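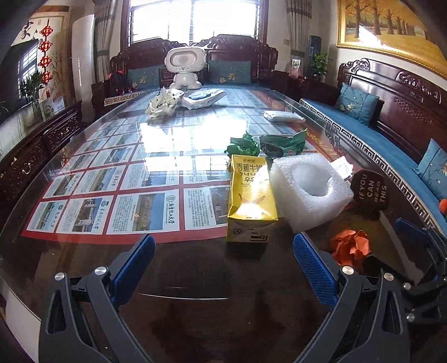
Gwenaël Charpentier asks whether the glass on the Messina can be ordered separately, for a table already in use. It can, if the table has its serial plate. The long edges are bowed and the curve was revised once during production, so a sheet cut to the current template will not sit flush on an early top. Send the number stamped on the plate, which is screwed to the underside at the end with the cable outlet. If the plate is missing, we need a paper tracing of the whole outline, taken with the old glass removed.

## Dekero Messina, long table with glass top

The Messina is a meeting and work table with a dark wooden surface under a full-size sheet of clear glass. Both long sides bow outward, so the table is widest at the middle and people seated along one side can see each other without leaning forward. It is sold as a complete table, as a top only, or as replacement glass.

### Top

| Item | Specification |
|---|---|
| Surface | Wood, dark stain, matte sealer |
| Glass | Clear, tempered, 9 mm |
| Glass edge | Ground and polished, follows the outline of the wood |
| Glass fixing | None; rests on clear discs |
| Disc spacing | 300 mm along the perimeter |
| Load, evenly distributed | 200 kg |

The discs are supplied on a sheet with spares. They keep a thin air gap between glass and wood, which prevents the cloudy contact patches that appear when glass lies directly on a sealed finish. Do not replace them with felt. Felt holds moisture and leaves rings in the stain.

The load figure applies to the top on its original base, with all levelers in contact with the floor. It does not apply to a person standing on the table.

### Base

The base is ordered by finish and is the same for all lengths except the longest, which adds a center support. Levelers adjust from above through the foot. Check them after the first two weeks and again after any move. A top that is out of level will let the glass creep toward the low end.

### Placement

Glass reflects. With the short end toward a window, the reflection runs down the length of the table and people on the two long sides are mostly clear of it. With a long side toward the window, one row of seats gets the glare. Gaëtan Chauvin, Clonton office, reported the second arrangement as unusable for screens in the afternoon and turned the table. A low-reflection sheet is available to order but marks more easily, and we do not recommend it for shared rooms.

Leave 200 mm between the end of the table and any radiator. Stained wood under glass warms slowly and cools slowly, and the sealer can craze if one end is kept hot.

### Everyday use

- Cartons, cups, papers and packing foam can be set directly on the glass. Sweep off grit first. Rough foam picks up sand and drags it.
- Wipe spilled milk or juice before it reaches the edge. Liquid in the air gap will not evaporate by itself; lift the sheet and dry both faces.
- Do not cut on the glass. A blade will not mark it much, but a chipped edge can fail later.
- Adhesive labels come off with warm water. Scrapers are acceptable on the face, never on the edge.
- Do not use ammonia cleaners near the perimeter. They soften the discs.

### Lifting the glass

Two people for the short table, four for the others. Use suction cups and gloves. Stand the sheet on its long side on folded blankets, with the curve supported at two points so it cannot rock. Count of discs is printed on the supply sheet; check for any stuck to the underside before refitting.

### Supply

Tables ship in two crates, wood and glass separately. Glass is made to order by Pleltier and usually follows the wood. Tops ordered before November are cut to the current template. Warranty covers the wood and base for five years and the glass for breakage in transit only, reported before the crate is discarded.

Orders and tracings: Matěj Říha. Replacement discs and levelers: Ornella Leone.

Page revised July 22, 2020. Load figure corrected; cleaning note on ammonia added.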